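Ticket 2853
Product: Jadico two-arm kit, evaluation unit
Site: Wodudport
Opened by: Niamh Carroll
Assigned to: Ljungberg support
Status: waiting on customer

Problem as reported
Left gripper loses stemmed items during the handover task. It closes, reports a good grasp, then the item rotates in the fingers and the arm stops with a torque warning. Bowls and cups are fine. We are in the trial period and need this sorted before we decide on the purchase.

Ljungberg, 9:10
Please send the firmware version for both grippers and the grip force setting. Have the finger pads been changed?

Niamh Carroll, 9:40
Both grippers are on the version that shipped. Force is at the default. Pads are original. I swapped the left and right gripper cables and the fault stayed with the left arm.

Ljungberg, 10:25
Thanks. The default force profile was set up for straight-sided objects. Load the Renuvis profile from the kit menu, restart the controller, and rerun the task. Also check the zero position on the left fingers. An offset of more than 2 mm will give a false grasp signal.

Niamh Carroll, 1:15
Offset was over the limit. Rezeroed, loaded the profile, restarted. Ran the wine glass 9 times. Two drops, both when the gripper took the glass by the foot. No drops when it took the stem.

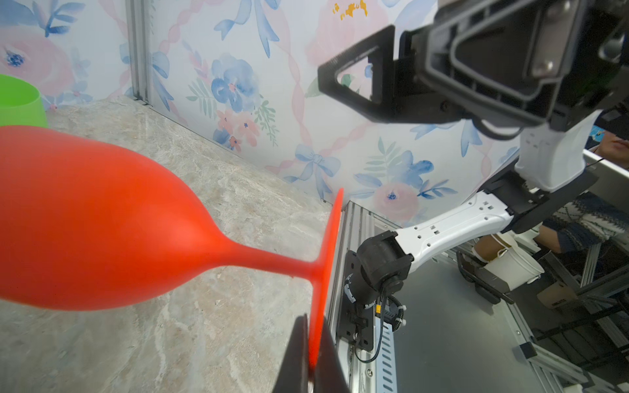 I can live with the stem grasp, but the task planner still picks the foot when the glass is lying on its side. Is there a way to block that without retraining? The manual covers grasp regions for boxes only.

Ljungberg, 2:05
Yes. Open the object file, go to grasp regions, and set the foot to "avoid". Save it under a new name or the next update will overwrite it. Please rerun with the same glass and attach the controller log. Ticket stays open until we have it.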